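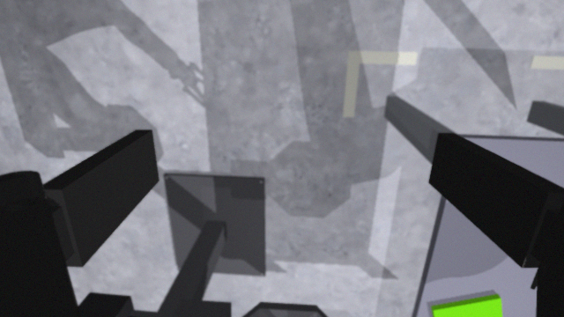
Unit 4: Good practice before a pick
Course notes by Elin Prothero, Plimum workshop. Revised Mar 17, 2025

Welcome back! We're into my favourite bit of the course now – the plain, everyday rules that make a gripper cell a pleasure to work with.

Rules for the simulator

1. Open the gripper fully before you come down over a block, and check that both fingers will clear whatever is next to it.
2. Learn to tell a shadow from a part. With a gripper view from above, the arm throws its own shape across the floor, and it's surprisingly easy to steer round something that has no height at all (I still do it!).
3. Treat floor markings as limits until the cell sheet says otherwise.
4. Write down every change to speed or grip force, with your initials.

Moving to the real cell

Keep to 40 mm per second for the first run. Two people sign the Vaughan sheet – the operator and a checker – and the checker holds the stop button throughout.

For next time: read section 2 of the Pillanell handbook and bring one rule you'd add. Elis Gittins has the spare copies.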